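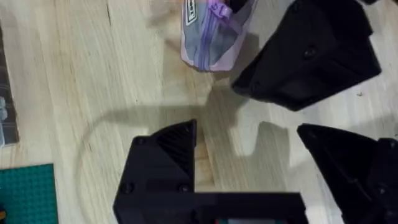 Black gripper over the light wood tabletop.

Mutley

Mutley is a small JavaScript library that keeps form entries on a phone until there is a connection, then sends them in order. It came out of Treketti, a mobile web app for trail wardens in Vurkitz, and was split off when a second app needed the same queue. It has no dependencies and no build step.

Status: in use, maintained in spare time. The storage format is stable. The retry options may still change names.

Setup

Copy mutley.js into your project and load it before your own scripts. Create one queue per form type:

 const q = mutley.queue("reports", { url: "/api/reports" });
 q.add({ trail: "north", note: "sign missing" });

The call to add returns at once. The entry is written to IndexedDB first and sent later. Entries are plain objects. Functions and class instances are dropped without a warning.

Options

 url where entries are posted, required
 batch entries per request, default 20
 retries tries before an entry is parked, default 11
 limit entries kept per queue, default 400

When a queue reaches its limit, add throws MutleyFull. Old entries are never deleted to make room. Parked entries count toward the limit, so an app that never looks at q.parked() will fill up in the end.

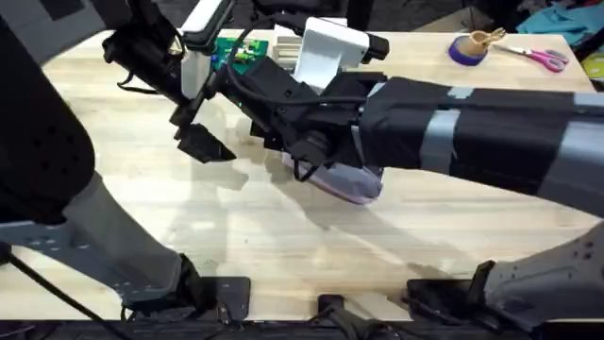

Page last changed: September

Server side

The server has to accept a JSON array and answer with an array of the ids it stored. Ids missing from the answer stay in the queue. The same entry can arrive twice if the connection drops before the answer gets through - the server must check ids itself. Gerd Kramer's sample server in the ehlers folder does this with a unique index and nothing else.

Known problems

- Private windows in some browsers clear the queue when the last tab closes.
- Two tabs with the same queue open will both try to send. Harmless with a server that checks ids, but it wastes data.
- Photos over 80 KB should be sent separately. Large entries block everything behind them.
- q.pause() does not stop a request that is already running.

Tests

Open test/index.html in a browser. The offline tests need the network switched off by hand at the prompt.

Credits

Queue and storage code by Wiebke Brinkmann. Retry logic by Friederike Böttcher, who also wrote the first version of the Treketti forms. MIT license, see LICENSE.

3 comments | 11 shares
Contact: Wiebke Brinkmann | © Mutley authors | Back to top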